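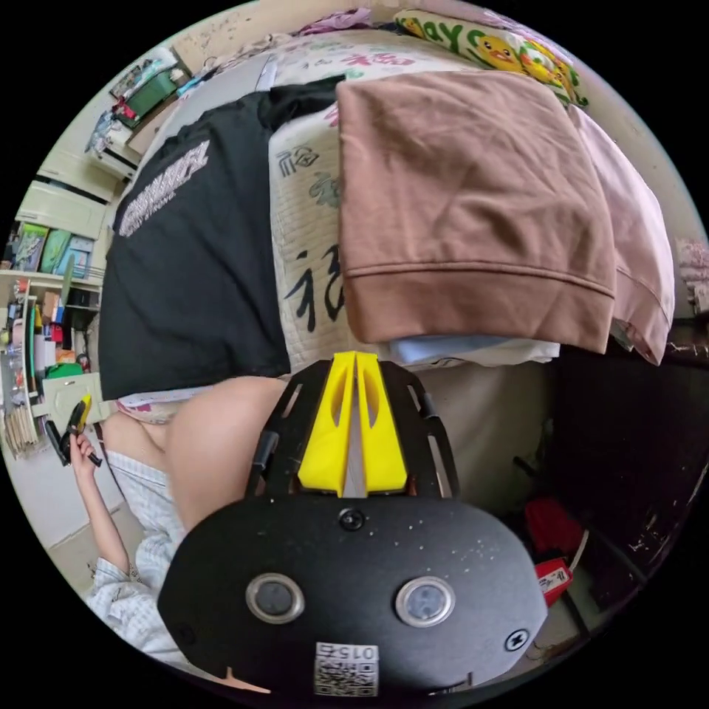 Inumo wrote that the folding goes faster if every shirt is done on the bed first and nothing goes into a drawer until the whole pile is flat. I tried it and I agree with the first half. My answers to the rest are under the quoted parts.

From: Inumo
To: bedroom-storage list
Subject: Re: folding on the bed, and what to do with sweatshirts

> I would not fold sweatshirts the same way as T-shirts. They come
> out too thick and the drawer won't close. I fold mine in half the
> long way with the sleeves tucked in, then once across, and they
> live on a shelf. The ribbed hem goes to the front so I can pick
> one up without disturbing the ones under it.

I have been doing the same with mine, except that I fold in thirds. The shelf in our closet is 11 inches deep and a sweatshirt folded once across hangs over the front. In thirds it fits, but the stack gets tall and starts to lean at five or so. I keep two short stacks now.

One thing I would add is color. The pink ones all look alike from the edge once they are folded, and I have pulled out the wrong one more than once. I put the dusty pink on one stack and the light pink on the other.

> T-shirts with big printing should be folded with the print on the
> outside. If you fold the print against itself it sticks in hot
> weather and the lettering starts to peel.

I did not know about the sticking, but I have a black one where the white letters came off on the sleeve, and it had been at the bottom of the drawer all summer. I can't say for sure that was the reason. I fold them print side out now anyway, and it has the advantage that I can tell which shirt it is. Ours stand on edge in the drawer with the fold up. The neck end goes toward the back.

> Do you fold on top of the quilt or do you take it off first?

On top. I pull it straight before I start, or the piles slide toward the middle. If I'm doing the sheets the same day then the quilt comes off, and I fold on the bare mattress, which works better than I expected. It is firmer. The only drawback is that the bed can't be made until the clothes are put away, and if I start after supper I'm still at it at 11.

Someone on the list asked earlier about sitting down for this. I stand for the shirts and sit on the floor for everything else, like cutting off tags and opening packages and sorting socks. Standing over a low bed for an hour is hard on my back. If you sit, take a cushion. Keep any blade on the floor side and close it before you put it down. I once left a box cutter on the bed with the clothes, and it got rolled up in a pillowcase. No harm done, but I found it with my hand.

> What are people using for dividers? The cardboard ones I made
> went soft.

We have the Kosberg inserts, the fabric kind with a stiff bottom. They are all right. The sides lean in when the compartment is empty, so I fill them from the ends toward the middle and keep a rolled towel in the last one. The Momodlow trays are stiffer and I would buy those if I were starting over, but they come in one width and our drawers are the odd size. Measure the inside of the drawer and not the front. I measured the front the first time and had to send them back.

If you want to stay with cardboard, use the double-wall kind and run the grooves up and down. Mine lasted two winters that way. Cut it with the good side facing you and make two or three light passes. Pressing hard on the first pass crushes the edge, and that is where it goes soft.

> And pillowcases? I never have a place for them.

Inside each other. I fold the sheets and put the whole set into one of its own pillowcases, then stack the sets on the top shelf. The ones with cartoons on them don't match any sheets, so those go in a basket by themselves and the kids take whichever one they want.

On the question of how much to keep, I don't have a rule. The Sauerland list, which some of you are also on, had a long thread about it last December and it ended in an argument about guest towels. I took a bag of outgrown things to the church sale and left it at that. Everything we kept fits in the drawers with the drawers closed.

I still haven't solved the thin cotton things. They won't stand on edge, and lying flat they spread out until the whole compartment is one layer. If anyone has a way of folding those that holds, please write it out step by step. The video links that get posted here don't open on my computer.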